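Skaker – planification et contrôle bimanuels
Logiciel pour cellules à deux bras, distribué par Fendcombe

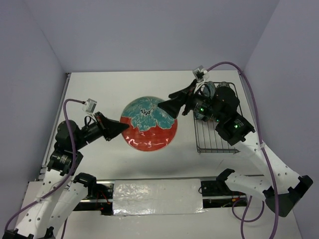 Skaker coordonne deux bras montés sur une même base à partir des caméras de poignet et d'une caméra fixe. Le module se place entre votre perception et vos contrôleurs d'articulations. Il ne remplace ni l'un ni l'autre, quoi qu'en aient dit certains revendeurs.

Ce que fait le planificateur
À partir d'une pose estimée de l'objet, Skaker propose deux approches compatibles, vérifie les collisions entre les bras, puis attribue la prise à l'un ou à l'autre. Le passage de main en main est pris en charge, à condition que l'objet soit rigide. Pour la vaisselle, nous livrons un profil « assiette vers égouttoir » qui gère la saisie par le bord et le redressement à la verticale. Les fils métalliques fins restent difficiles à reconstruire en profondeur : prévoyez de fournir le modèle 3D de votre égouttoir.

Les chiffres, et ce qu'ils valent
La fiche précédente annonçait 1 000 cycles sans intervention. Nous l'avons retirée : l'essai portait sur une seule assiette, toujours posée au même endroit. Ksawery Sikora, qui maintient le planificateur, a refait la campagne avec des positions variables. Sur 1 449 essais, presque 300 ont demandé une reprise, le plus souvent à cause de reflets sur l'émail qui faussaient l'estimation du bord. La version d'avril filtre mieux ces reflets – nous attendons une campagne complète avant d'avancer un nouveau taux.

Brurura, le module d'apprentissage
Brurura ajuste les trajectoires à partir de démonstrations téléopérées. Le profil vaisselle a été entraîné sur 29 démonstrations. C'est peu, et un changement d'éclairage suffit parfois à le mettre en défaut. Si votre poste est stable, le planificateur classique fera aussi bien, pour moins cher.

Compatibilité
Interface ROS 2, API Python et C++. Étalonnage main-œil inclus pour chaque poignet. L'outil de relecture Hjaltadóttir, vendu séparément, synchronise les flux vidéo et les consignes articulaires.

Non inclus
Arrêt d'urgence, analyse de risques, bras, caméras, pinces. Skaker n'est pas un logiciel de sécurité et ne doit pas être utilisé comme tel.

Licence
Par cellule, mises à jour comprises la première année. Version d'évaluation sur demande, sans limitation de fonctions. Essayez-la avec vos propres objets avant de commander.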